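Chapter 17
Sorting, Grouping and Putting Away

In this chapter
Why mixed surfaces build up
Sorting by kind and sorting by use
Soft goods, boxed goods and packets
Cords and chargers
Choosing where a group will live

Key terms: holding surface, mixed load, first sort, second sort, home location, stray

17.1 The holding surface

Most homes have at least one place where things are put down for the time being. It may be a hall shelf, the end of a kitchen counter, or a table in a room that is used for several purposes. In this book it is called a holding surface. The things on it are wanted, and most of them are in good condition. They have simply not been given a place yet, or they have a place and have not been taken back to it.

A holding surface is useful as long as it is cleared on a regular basis. Shopping has to be set down somewhere before it is put away, and gifts have to be unwrapped somewhere. Trouble begins when new items arrive before the earlier ones have left. The surface then carries what is called a mixed load, meaning items that belong in different rooms and are used by different people for different purposes.

A mixed load is harder to clear than a large load of one kind. A stack of 19 bath towels can be carried to one cupboard in a few trips. A smaller number of toys, cartons and snack packets may need to go to four or five places, and a decision has to be made for each item. Students who took part in the Tarkcombe exercise in Chapter 16 will remember that the sorting took longer than the carrying.

The covering of a holding surface also matters. A cloth or mat protects the top from scratches, but it has to be lifted and cleaned from time to time, and this cannot be done while it is loaded. A strong plain color makes small items easier to find. A busy pattern hides them.
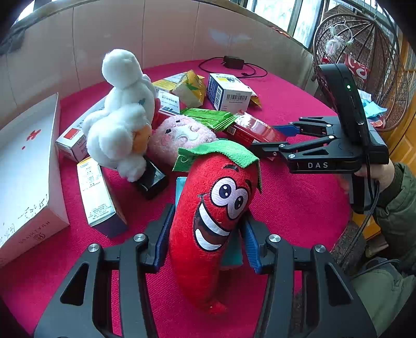
Should soft toys be sorted before the boxes and packets on the same table?

Soft toys are usually the best group to take first. They are light, they do not break, and they take up a lot of room for their weight, so removing them opens up the surface and shows what is lying underneath. Place them together in one basket or bag and leave any decision about individual toys until later.

17.2 The first sort and the second sort

The first sort is done by kind. It should be quick. Items are moved into groups that anyone can recognize at a glance: soft goods, boxed goods, food, paper, and cords. Nothing is opened, read or tried out during the first sort. If an item does not fit a group, it is set to one side as a stray.

The second sort is done by use. The food group, for example, is divided into what will be eaten soon and what will be stored. Dates are checked at this stage. Boxed goods are opened to see if they are full, part full or empty. An empty box that is being kept for no clear purpose should be flattened and recycled. Boxes from electrical goods may be kept until the guarantee period has ended, and it is good practice to write that date on the outside.

Many beginners try to do both sorts at once. They pick up a carton, open it, read the leaflet, and go to another room to look for the item it came with. The table looks the same half an hour later. Keeping the two sorts apart prevents this.

Cartons cause one further difficulty. A long or tall carton standing near the edge of a table hides whatever is behind it, and small packets tend to collect in the gap. During the first sort, move every carton away from its neighbors before deciding that an area has been checked.

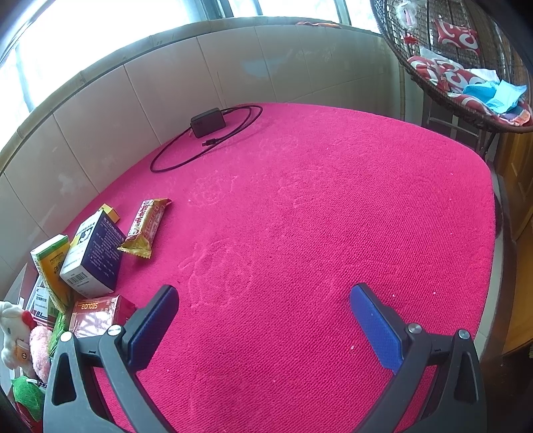 Cords should be treated as a group of their own, even when there is only one. A charger left among food packets and boxes is easily swept into the wrong bag, and it is often missed only when it is needed. Match each adapter to its device during the second sort. Wind the cable in wide loops, fasten it with a strip of cloth or a reusable tie, and attach a label naming the device. Do not wrap the cable tightly around the adapter - the strain falls on the point where the two join, and the cable may fail there.

17.3 Choosing a home location

A home location is the one place to which a group is always returned. It should be near the point of use and large enough for the group with a little space left over. The Histville planning sheet, printed at the end of this chapter, allows a shelf 600 mm wide for a small household's snacks and dry packets. Readers may adjust this to suit their own cupboards.

Before going on to Section 17.4, choose one holding surface in your own home and write down the groups you expect to find on it. Keep the list. You will compare it with the results of your first sort in Activity 17A.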